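4.2 Does a hand-held gripper stand in for the arm?

Hand-held grippers are often presented as a cheap replacement for teleoperation. We are less sure. The Pokex hand-held unit and the arm-mounted Flunell gripper were compared on the same four tasks, with 3912 clips recorded by hand and 2274 through the arm. Policies were trained on each set separately and run on the same controller.

The hand-held set is larger, but size flatters it. A fisheye view takes in a good deal that has nothing to do with the grasp: people, doors, fittings, the ceiling lights. In Figure 3 the gripper, with its jaw and ribbed inner walls, fills the lower half of the view, yet much of the remaining area is simply room.
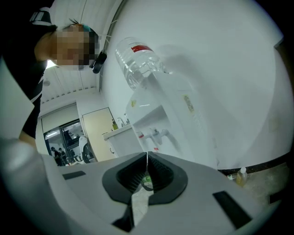 Figure 3. View from the camera on the hand-held gripper, with the V-shaped jaw at the centre of the gripper. Face blurred.

Whether a policy learns to ignore that background is an open question, and our results do not settle it. Masking everything outside the jaw helped on two tasks and hurt on the other two. Nair and Hervieu labelled failures independently and disagreed on eight runs, all of them partial grasps — a category we had defined badly.

We would also be wary of reading much into the faster collection rate. It leaves out the time spent discarding clips in which tracking was lost, and we did not log that time before May.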